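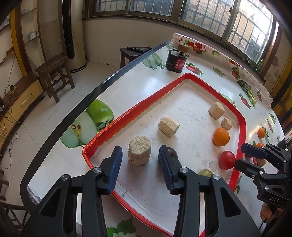 *Two grippers over the tray, with a tomato, a citrus fruit and the beige chunks still to be sorted.*

## Come and pick things up with us (paid, November)

Hi! I'm Fumiko Kaneko and I run the handheld gripper study at Kallis. We're after people who'd like to spend a couple of hours tidying food on a table using a gripper in place of their fingers. No robotics background needed. If you've ever used salad tongs you're most of the way there!

What we're trying to find out is how much the choice of person matters. When you teach a robot arm from recordings of people, most groups record a few very practised lab members doing the same job again and again. Our first round did exactly that: 300 recordings, all from me and Junpei Fujimoto, and the arm we trained on them got good at our habits (Junpei goes in very low, I tend to hover). In the second round we mixed in 200 recordings from complete beginners, and the arm coped far better when a piece was lying on its side or sitting right up against the wall of the tray. I was so pleased I rang Masaru Tamura at dinner time to tell him. Now we want to know if that holds with a bigger crowd, and with two people working over one tray, so that's where you come in.

### What you'd be doing

You hold the gripper, squeeze, and move bits of food in and out of a tray. Some are easy. Crumbly pieces and soft tomatoes are not, and we do want the fumbles, so please don't practise beforehand. Sessions last 2 hours with a proper tea break in the middle, and for part of it you'll share the table with another participant.

### Who can join

- Anyone over 18, left-handers very much included (we're short of you)
- You should be comfortable sitting or standing at a table and squeezing with one hand
- Please skip this one if you've had a recent wrist or thumb injury
- Tell us about food allergies when you write

The grippers record their own view as you work, so your hands may turn up in the data, and so may the other person's. Takumi Takeda will go through the consent form with you, and you can stop at any point and still be paid.

We're in the Teshome building, room 379. Morning sessions start at 9.30, afternoon ones at 2. Drop a note to Kanako Onishi at the Kallis front desk with your name, which hand you use and which start time suits you, and she'll send back the pay rates and a slot.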